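PLIMLEY PAINT AND PIGMENT SOCIETY TO REOPEN OLD COLOUR WORKS WITH AN ENTIRE SEASON OF GREY

For immediate release
Sunday, April 2, 2023

PLIMLEY: After a winter spent arguing about it, the Plimley Paint and Pigment Society will open its doors again this month with Ninety Greys, an exhibition devoted to the colour most visitors walk straight past on their way to the blues. 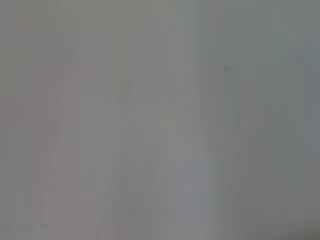
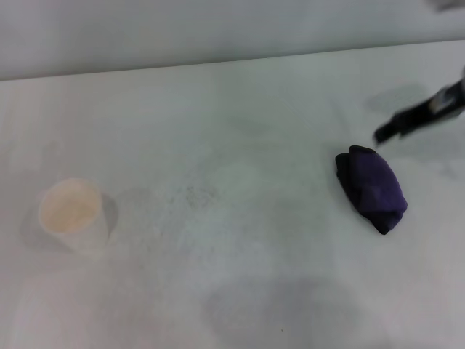
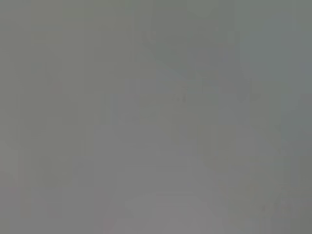

The show brings together 90 greys made in or near the town, from the lead-heavy trim paints that once covered every fence between the river and the chapel to the battleship shades that went on the school lockers and, by most accounts, are still underneath whatever is on them now. Each has been brushed out by hand on a panel the size of a dinner tray, labelled with its trade name and hung in the former grinding room.

The trade names alone are worth the walk. Visitors will meet Curate, Wet Slate, Second Curate, Pigeon (Town), Pigeon (Country) and a 1950s bathroom shade sold with a straight face as Andivby Mist. Andivby is the next town over. It has a tannery, and the mist is well remembered.

"People ask me what the difference is between number 40 and number 41," said Riet De Bruijn, who curated the exhibition. "I tell them to stand there until they see it. One gentleman stood there through his lunch. He came out saying 41 was smug, and I thought, well, there's a man who has understood the project."

The colour works has stood on its present site since 1779, when a miller found that he could charge more for ground chalk than for ground wheat and adjusted his morals accordingly. It passed through several owners, one flood and a brief period as an indoor bowling green before the last of them, Van Dijk, shut the mixing floor and left behind a great deal of shelving. The Society took over the lease and has been scraping ever since.

Much of the exhibition rests on the Drarkel ledgers, a set of recipe books discovered behind a radiator when the plumber asked why it was so far from the wall. The books record quantities of chalk, bone black, ochre and linseed oil, along with the head mixer's opinions of his customers, which have been transcribed in full for the handsome catalogue. Descendants are invited to read page 55 before they buy it as a gift.

"The recipes are a bit of a fib, to be fair," said Dalibor Vaněk, who remade the paints from the ledgers. "He'll write 'a fair measure of black' and leave it there. Fair to whom? I made Second Curate four times. The first one came out purple. I've kept it for the porch."

Mr. Vaněk will lead pigment mornings throughout the season, at which members of the public can grind, mix and brush out a grey of their own and then name it. The Society reserves the right to refuse names. It did not think it would have to say so, but the trial session was attended by Year 9.

Also on the program:

A talk by Fenna Dierckx, "Beige: A Neighbour's Perspective," in the upstairs office. Seats are limited by the floor.

An evening of readings from the head mixer's remarks, performed by Maarten Baert in what he describes as a period voice. Suitable for older children and people who have worked in retail.

The Fence Walk, a guided stroll past the town's surviving painted fences, including the disputed one on Chapel Street. The owners on both sides have agreed to stay indoors.

A members' paint swap. Bring a tin, take a tin. Please do not bring the green.

The front gallery has been relit for the occasion, a job that took three electricians and used up the Society's entire stock of goodwill with the upstairs tenant. Under the old tubes, Ms. De Bruijn noted, every panel in the room looked like Wet Slate, including the fire door.

The tearoom will be open during exhibition hours with soup, scones and a lemon slice that has its own following. Its walls are yellow. There was a motion to repaint them for the season and it was defeated after the cook spoke against it.

"We did wonder whether to lead with something more colourful," said Jeanine Timmermans, who chairs the Society. "The reds are gorgeous, and we have a cobalt in the back room that makes grown people go quiet. But this was a grey paint town. It paid for the chapel roof and the brass band. I think we can give it one summer on the good wall."

Ninety Greys opens in April and runs until the swallows leave the loading bay, which the Society is not permitted to disturb. Entry is by donation. Visitors arriving by car should use the lower yard and ignore the sign saying it is closed. The grinding room is step-free; the upstairs office has a staircase of the same age as the building and much the same temperament.

Media are welcome at the preview morning and are asked to tell Ms. Timmermans how many are coming so that she can warn the tearoom. Interviews with Ms. De Bruijn and Mr. Vaněk can be arranged through the Society's front desk, separately if possible, as they no longer agree about number 41.

ENDS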